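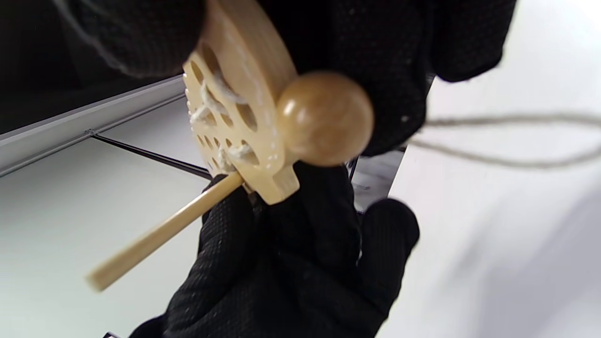 # Starnedach brings its wooden lacing toy to family centers in Clodbridge

**Clodbridge, 30 Apr 2024.** Starnedach, the maker of wooden toys, announces today that its lacing toy will be available in the play rooms of 4 family centers in Clodbridge. The centers receive 68 toys together. Parents can try them with their children during the normal opening hours, and no registration is needed.

The toy has a round wooden disc with oval holes of different sizes, a white cotton string and a wooden stick. A polished wooden ball sits at the rim. The child brings the string through the holes, in the order he or she likes, and can pull it out again and start from the beginning.

"We wished to make something that a child can do slowly," says Evelien Kramer, who is the designer of the toy. "At first I drew all the holes in the same size. The children in our test group found this boring very fast, so I changed the drawing."

The test group was organized with the play association Cultik during the winter. In total 273 families took part, and they filled in a short form after two weeks at home. Many parents wrote that the children liked to hold the ball while they were lacing. Several asked for a longer string, and the new version has it.

Laurinda Sampaio, responsible for the play rooms at Cultik, is glad with the cooperation. "Our shelves have a lot of puzzles, but very little for lacing. The older brothers and sisters also sit down with it, and this I did not expect."

The lacing toy is also for sale in the Starnedach shop in Tveit. Spare strings can be ordered there separately. Adults should stay near when small children play with the string.

**Contact for the press:** Teresa Carvalho, Starnedach, Tveit. Samples for review can be requested until the end of May.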